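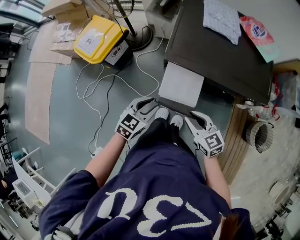
**Handheld grippers: how long should one demonstration be?**

**vlasta_g**
Hello all. We are teaching our arm to pick up light things from a desk and put them into a basket. We demonstrate with two handheld grippers with marker cubes, one in each hand. My question is about the length of one demonstration. Now I record one object per take and then stop. My colleague wants to record the whole desk in one long take and cut it later. Which is better for training?

**kongkaew65**
One object per take. When we did long takes, the person became tired and the last picks were very different from the first ones. Cutting was also slow work, and two people never agreed where a pick begins.

**Yatziri C**
I must disagree a little. If every take begins from the same rest pose, the policy learns only this start. After the first object the real arm is in another place, and it does not know how to continue. We had exactly this problem. Long takes solved it for us.

**kongkaew65**
You can start the short takes from different poses. It is the same result with less cutting.

**Yatziri C**
In theory yes. In practice people forget, and after six takes they stand always in the same way.

**vlasta_g**
Thank you both. I forgot to say that soft packages are my worst case. When I turn my wrist to take them flat, the cube goes out of view and the tracking jumps.

**fumiko.n**
Then the length is not your first problem. Please check the tracking before you record more. We collected 2000 takes before somebody looked at the wrist path, and we had to throw away a large part. Turn the whole forearm, slowly, and keep the cube toward the camera.

Also tape down the cables where you walk. You look at your hands, not at the floor.

**kongkaew65**
Agree with Fumiko. And do not close the fingers before they stop moving forward. The arm copies this too.

**vlasta_g**
I will record both ways on the same objects, with the slower turn, and write the results in this thread in November.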